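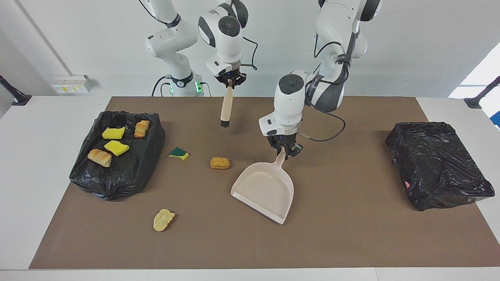 Banstead Bench Mat, Brown

The Banstead is a heavy mat for packing benches, craft tables and kitchen prep areas. It lies flat without clips and can be trimmed with a utility knife. Colour may vary slightly between batches.

Length: 2,115 mm
Width: 1,000 mm
Stock code: Geltum 2865
In stock: 93

Wipe down with warm water and a mild detergent. Don't use bleach or solvent cleaners, as they'll dull the surface.

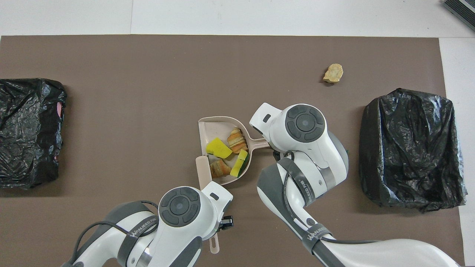
Mats are shipped rolled, so leave yours face down overnight before use. Any curl left at the corners should settle within a few days. If it doesn't, email Miyuki Nagano in our Gaslow warehouse with your order number and we'll organise a replacement.

Also available in grey. Custom sizes by quote, allow two weeks.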